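### 4.2 The kit at work

Medcombe sells the Trestora as a two-arm kit "ready for the bench," a phrase we came to read generously. Setup took the second author 2 days, 1 of them spent on the manual. The unit was logged in on 10/09/2021, and all trials below used the stock yellow finger pads, which are cheerful and do no harm. The task was cardboard boxes, picked because every lab has too many of them.

Each arm carries a camera at the wrist. The brochure promises "a clear view of the work." Close to a box, the work is mostly box.

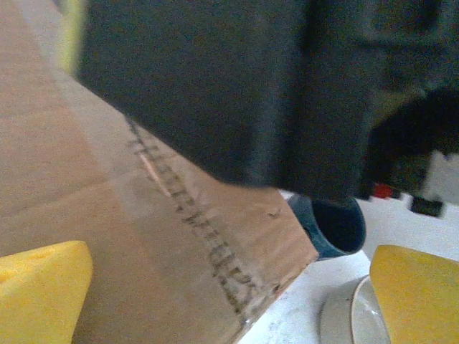
**Figure 3.** Wrist view with cardboard between the fingers and a cup to the right of it. The marker lettering is not legible at this range.

We therefore leaned on the fixed view for scoring and left the wrist stream to the policy, which did not complain. Xuân Tiêu scored all 300 trials from the fixed view, then scored them again in December with the labels hidden. The two passes disagreed on 4 trials, all of them arguments over what counts as an open flap.

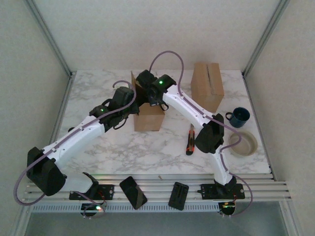

Cable routing deserves a word, as the manual gives it none. A loop with enough slack for the wrist will also visit parts of the table where it has no business. We added clips and moved on. The competing Alow kit hides its cables inside the links and charges accordingly.

Trial logs came to 1389 files, named by a scheme that Medcombe support described to us as "mostly stable." We renamed them.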